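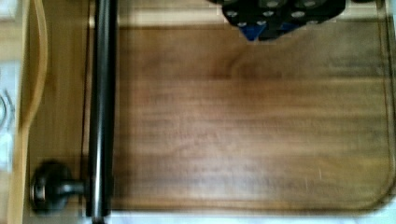 Slide 1: the board, with its grain running side to side.

Hi everybody, thanks for coming in out of the rain. I'm Ilse Groen, and for the next little while I'm going to talk about kitchen counters, and mostly about wood on kitchen counters, which I realize is a strange thing to care about this much!

(Wait for people to sit down. Mention the handout.)

So I started keeping notes on counters back in August, when I moved into the place on Ormsby and had a lot less room than I was used to. My first question was what deserves to live out in the open. The toaster, sure. The toaster oven, if you use it. But the big cutting board was the one I kept going back and forth on – it's heavy, it takes up the best spot, and I kept shoving it behind things and then never using it.

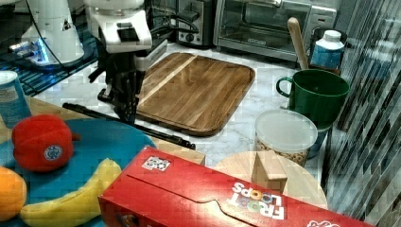 Anyway, I gave up and left it out for good, right in the middle, and I cook more now. Beathag Leckie told me I'd see that happen and I didn't believe her. If you have to drag a board out from behind the cereal every night, you end up slicing your onion on a plate (I did this for years, please don't tell my mother).

Pick one with a raised rim if you can. Crumbs stay put, and so does most of the tomato juice. Rounded corners are nice too, especially if you're the kind of person who walks into things.

(Ask: who here oils their board? Expect four hands, tops.)

Okay, dark wood. I love it, and a swirl in the grain gets me every time, but pale scratches do show up on it. Mine gets a little mineral oil whenever it looks thirsty. Yhon Tamayo does his on a schedule. Either is fine.

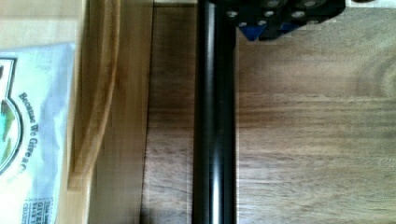

The back of the counter

This part is quicker. Tall stuff goes back against the tile, and spoons go in a crock where you can grab one without looking. I stack my mugs, which Yhon thinks is asking for trouble. Cereal and grains go in clear containers with lids, so you notice you're low before you're out.

And a dish towel needs a home. Mine ends up folded on top of the toaster oven, and I take it off before I turn the thing on. Please do that! 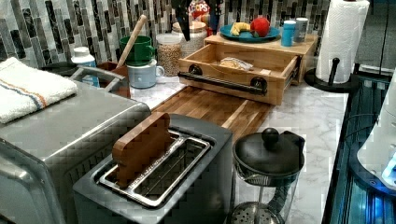
Slide 4: toaster with a wooden slice in the left slot, mugs and jars along the back.

(Let them look. Take questions on oil, then hand over to Subbarao for the drawers.)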